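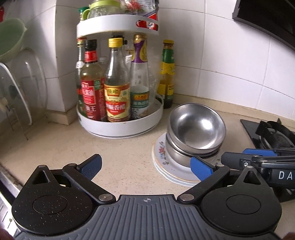

Our project was about corner storage in small rental kitchens, specifically where the bottles go. Everybody in the group cooks and everybody had the same complaint, you need one bottle and you move four to get it. We wanted to find out if changing how things are stored makes a difference you can time. The test kitchen has a beige speckled counter and white square tiles, and the corner is where we put the white two-tier turntable, glass condiment bottles on the bottom tray, smaller jars and containers up top. The vinegar with the yellow cap (label says 香醋) became our main target item for the timing. One dark bottle with a gold cap stands against the wall to the right of the rack, more on that under Problems.

Group: Oleksandra Kobzar (timing), Seren Parri (writeup, layout drawings), Nazar Lytvynenko (spreadsheet), Tamara Zhuravel (interviews).
Course supervisor: Nilmini Siddiqui

Background
Corners are bad storage. Deep, hard to see into, and in a rental you can't drill or change the cabinets. So whatever you add has to just sit on the counter. Tamara interviewed people in the Reldale building over two evenings. Most keep oil and vinegar by the stove becuase that's where they use it. Several said they had bought a second bottle of something they already owned. One person had three open bottles of soy sauce and was not happy to find out.

Method
Two layouts, same kitchen, same items.
Layout A: everything in a straight row along the wall, tall at the back.
Layout B: turntable in the corner, tall bottles on the lower tray, short jars on the upper.
The person stands at the stove. Oleksandra reads an item name off a card. Clock starts on the last word, stops when the item touches the counter next to the stove. Item goes back before the next card. Cards shuffled every round. Total of 163 fetches for layout A and 238 for layout B. The numbers are uneven, we lost a session of A when the spreadsheet got overwritten. Nazar compared averages per item and not totals so it should be ok, but it is a weakness.

Results
Layout B faster for tall bottles. Biggest gain was on anything that had been in the back row in A. For the small jars almost no difference, people could see those fine in both. Knocked over items: several in A, 2 in B, both times from spinning the tray too hard with a light bottle on it.
First few fetches in B were slow for everyone. People turned it the wrong way, went past the bottle, came back. After that it settled down.

Problems
- Bottles hide each other on the round tray too. If you stop with a tall one in front, the one behind it is gone until you turn again.
- Things end up outside the rack. The dark bottle was meant to be on the tray but people kept setting it down by the wall. We left it there for the last rounds and didnt count it.
- Plates and bowls. Stacked in front of that bottle so you reach over them. Should have cleared that part of the counter for both layouts, we only thought of it in week 5.
- Same four people doing all the fetches. We know where everything is by now.

What we would change
Get people who have never been in the kitchen. Mark a home spot on the tray for each bottle, maybe colored tape on the rim. Try a square tray, Seren has a drawing for one that would use the corner better, see appendix. Also back up the spreadsheet.

Appendix: layout drawings (Seren), card list, interview questions (Tamara), timing sheet (Nazar, recovered version)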